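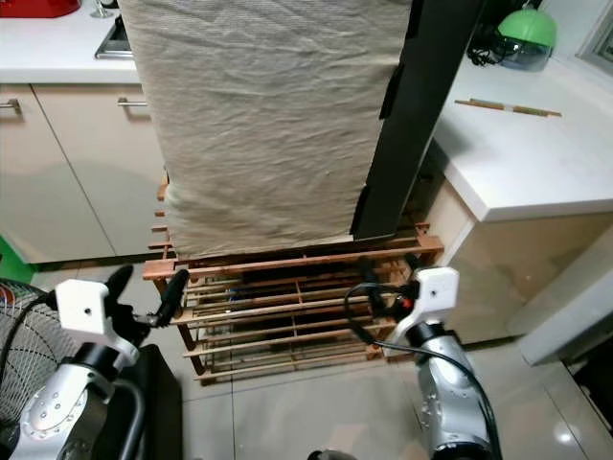
Cloth cover and slatted rack, kitchen.

Ticket 1338
Product: Skedau ventilation controller with Bugti humidity sensor
Site: flat, Hirnham
Opened by: Kiều Lã
Assigned to: Niall Nisbet, Udelcombe support desk
Opened: 7th November
Status: resolved, awaiting confirmation

Problem as reported
The extract fan in the bathroom goes to boost during the night and stays there until the controller is restarted at the wall. The humidity shown on the controller does not move while this is happening. After a restart the figure drops and the fan returns to trickle. The fault does not occur every night. The sensor was fitted in May together with the controller and gave no trouble through the summer.

Initial checks
Firmware on the controller is current. Fan wiring checked by the customer against the drawing on the inside of the cover; no difference found. Boost switch in the bathroom disconnected at the controller terminals for one night. Fault still occurred, so the switch is ruled out. Batteries in the sensor replaced, same result.

Log requested. The controller keeps up to 4000 entries and overwrites the oldest, and the customer had sent the export two days after the last fault, by which time the relevant part had gone. Asked for a new export to be taken before the restart next time, not after it.

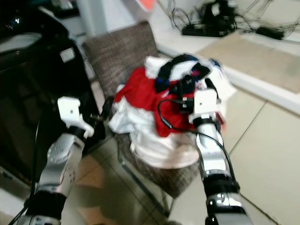 Chair with woven seat and clothing, same room.

Second export
Received from Kiều Lã with the fault present. Findings:

Humidity value held constant from shortly after midnight to the restart. A real reading varies in the last digit even in a closed room, so this is the last good value being repeated.
Entries marked SENS TIMEOUT appear just before the value freezes. There are 3 of them in a row, then none.
After the third timeout the controller stops polling the sensor. It should raise a warning on the display. No warning was raised.
The held value was above the boost threshold, left over from an evening shower. Boost was therefore requested continuously.

On nights when contact is lost with a low value held, the fan simply stays on trickle and the customer would see nothing wrong. It is likely that the sensor drops out more often than has been reported.

Response timeout is set to 1000 ms, the factory setting. Signal strength in the log is poor throughout and gets worse when the hallway door is shut. Customer asked to move the sensor to the bathroom side of the wall for a trial, keeping it clear of the shower and off the outside wall.
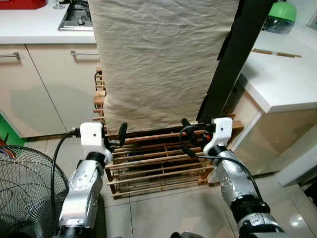
Hậu Lâm wrote in to say that the same thing had been happening with a Skedau in a kitchen, and that moving the sensor had helped but had not cured it. The display never showed a warning there either. What did cure it was changing "Hold last value" to "Ignore sensor" in the installer menu, after which a lost sensor put the fan back to trickle.

Thanks, that agrees with what we see on the bench. With the sensor wrapped in foil, a controller set to "Hold last value" freezes in the same way and a controller set to "Ignore sensor" does not. The missing warning is a separate fault and has been passed to Khang Lâm in firmware.

Steps given to customer
Hold the menu key until the installer menu opens.
Go to Inputs, then Humidity, then On signal loss.
Change "Hold last value" to "Ignore sensor".
Save and leave the menu. If the menu times out before saving, the old setting is kept -- the display does not say so.
Restart the controller once.

Leave the response timeout alone. A longer timeout hides the poor signal and slows the boost switch.
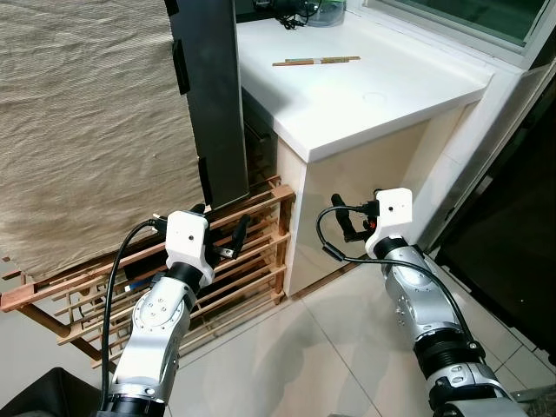 Does the boost threshold need to be set again after the restart?

The threshold and the run-on time are both stored and come back unchanged. Only the clock has to be checked if the controller has been off at the isolator.

Update
Sensor moved and setting changed by the customer. Latest export shows isolated timeouts with recovery on the next poll, and the humidity value falling normally after use of the shower. No overnight boost in the period covered. Signal strength is better with the hallway door open or shut.

Outstanding
Warning on signal loss: with Khang Lâm, no release date yet.
Installation sheet still recommends "Hold last value" for bathrooms. Hậu Hà to amend.
Kiều Lã to confirm before the ticket is closed.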